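Why Do Cords Get All Tangled Up?
by Kenza Kabbaj
Posted 12/7/18

You put them away neat. You come back. Big mess. What happened in there? 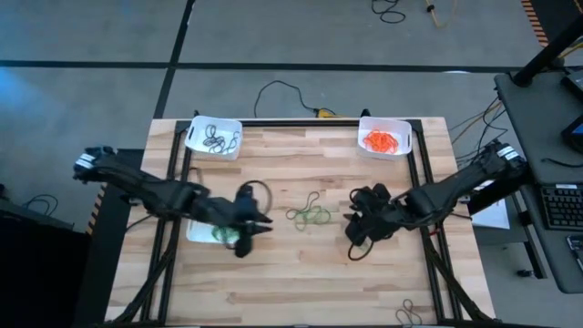 First, what is a tangle?

A tangle is a pile of string (or cord, or yarn, or hair) that has crossed over itself so many times you can't pull it straight. Some tangles have real knots in them. Some don't! Lots of tangles look awful but they are just loops sitting on top of other loops. Shake those gently and they fall open.

A knot is different. A knot has an end that went through a loop. Pull on it and it gets tighter. That's the kind that makes you yell.

So, quick version: loops on loops = easy. End through a loop = knot = trouble.

Ends are the troublemakers

Look at a shoelace. Two ends, long middle. The middle can't tie a knot all by itself. It needs an end to go over, under and through.

Now think about a rubber band. No ends. You can twist it and squash it and stuff it in your pocket and it will get bunchy, but you can't tie a simple knot in it. Not one. Unless you cut it, and then it has ends again and you are back to a shoelace.

Same with a necklace. Close the clasp before you put it in the box and it has no ends anymore. It can still get wrapped around the other necklaces, but it won't knot itself nearly so much. Try it.

So how does the end get through with no hands?

Bumping. That's really it. A backpack bounces when you walk. A drawer gets yanked open. Every bump moves the string a tiny bit, and now and then an end hops over the piece next to it. Then under another piece. Then over. It's a bit like braiding except nobody is in charge.

And here is the unfair part. There is only a small number of ways for a string to be neat, and a gigantic number of ways for it to be messy. So if you keep moving it around without looking, it lands on messy. Same reason a deck of cards doesn't shuffle itself back into order. Could it happen? Sure, maybe. Don't wait up.

Three things that make it worse

1. Length. Short strings hardly ever knot. A piece as long as your finger can't reach around itself very well. A long one has lots of places to cross.

2. Floppiness. Floppy string bends into small loops. Stiff string doesn't want to. A garden hose gets annoying but it makes big lazy loops, and sewing thread makes teeny ones you need a pin for.

3. Room. If there's lots of empty space in the box the string can flop around. Pack it snug and it mostly stays where you put it.

Try it! The shoebox test

You need:
a shoebox with a lid
three pieces of string, one short, one medium, one very long
a pencil and paper
somebody patient

Step 1. Put the short string in the box. Lid on.

Step 2. Shake it 26 times. Same kind of shake every time or its not fair.

Step 3. Open up. Pick up the two ends and pull gently. Knot or no knot? Write it down.

Step 4. Do it all again nine more times. Yes, ten all together. One try doesn't tell you much. You might just get lucky.

Step 5. Now the medium one. Then the long one.

My class did this and we did 80 tries because we kept arguing about the medium string. The long string won by a mile. Or lost by a mile, depends how you feel about knots. The short string just slid around in there and did nothing.

Extra: try yarn against fishing line (no hook!!). Try a little box and a big box. Change only one thing at a time, otherwise you won't know which thing did it.

Tangles in nature

Hair. You knew that one. A strand of hair is covered in tiny scales, like shingles on a roof, and they catch on each other. Conditioner makes them slippery, so the comb slides. Start combing at the bottom, not the top. If you start at the top you push all the little tangles down into one giant one. Ouch.

Hagfish. This is an eel-shaped animal at the bottom of the ocean that ties ITSELF in a knot on purpose. Then it slides the knot along its body. That scrapes off slime, and it can help it pull on food too. Disgusting. Wonderful.

You, on the inside. Your cells have a super long, super thin molecule in them called DNA. If you pulled the DNA out of just one cell and laid it straight it would be taller than most grown ups. All folded up in something way too small to see! It does get tangled. Your body has tiny helpers that snip a strand, let another strand pass through, and stick it back together. I wish I had those for my earphones.

Knots on purpose

People have been tying knots for thousands of years, to fish, to build, to carry things, to keep boats from floating off. Sailors needed good ones. A good knot holds when you pull and still comes undone when you want it to. A bad knot does the opposite of that.

And there's math about it. Knot theory is the name. In knot math you glue the two ends together first, so the knot can't escape, and then you ask if it is really the same as some other knot or just looks different. That is a hard question even for people who do it all day.

How to undo one

Don't pull! Pulling makes the loops small and tight. Do this instead.

Put it on a table where the light is good.
Find one end. Only one.
Poke the loops so they get bigger and looser. Fluff it up.
Follow your end back the way it came. Under, over, whatever it did, do it backward.
Stuck? Leave that bit, go find the other end.

How to stop it next time

Wrap it in a loose circle and put a twist tie around the middle. Or wind it on a piece of cardboard with a notch cut in each side, and tuck the end into the notch. An end that can't move can't go through anyting.

One cord per bag works too. Boring but it works.

Words to know

Loop: a bit of string that curves back across itself.
Coil: lots of loops going around the same way.
Strand: one single long thin piece.
Friction: the rubbing that makes things grip. Without it no knot would hold at all, and your shoes would fall off.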